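Altitz hand-held gripper pair: worth the money for a small team?

We bought the Altitz pair in October, after Margit Hovland asked me to work out what it would cost to start recording bagging and packing jobs by hand.

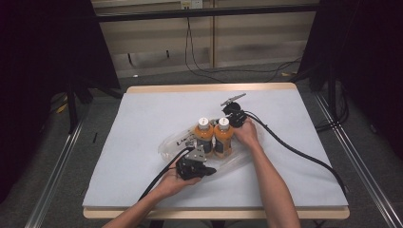 The pair cost us $3253 with cables. Boström quoted for a similar set but wanted a yearly support plan on top, and our budget at Kemside doesn't stretch to that. If you're comparing quotes, ask for the price with everything included. Brackets and spare fingers were extra on both.

The grippers themselves are good. They're comfortable for short sessions, the fingers close evenly, and small drink bottles are no trouble. Clear plastic bags are harder. The film slides off the metal and it took Dušan Perić most of an afternoon to get a method he could repeat.

Now the cables. Each gripper has its own, and they're long, so they end up across the table and you have to keep them clear of whatever you're picking up. I'd pay more for a wireless version if Altitz made one. We ended up buying clips from Brultex, plus a second set for the floor.

Weight is fine for 30 minutes. After that your wrists know about it, so plan on two people taking turns and put both of them in your labour costs. I left that out of my first budget and had to go back and ask for another $2000.

Delivery was on time. The manual is thin, and the part on calibration is wrong in one place, though support answered my email the next morning with a corrected page.

Four stars out of five. I'd buy them again for tabletop work. For anything bigger, borrow a pair first and check the cable length against your room.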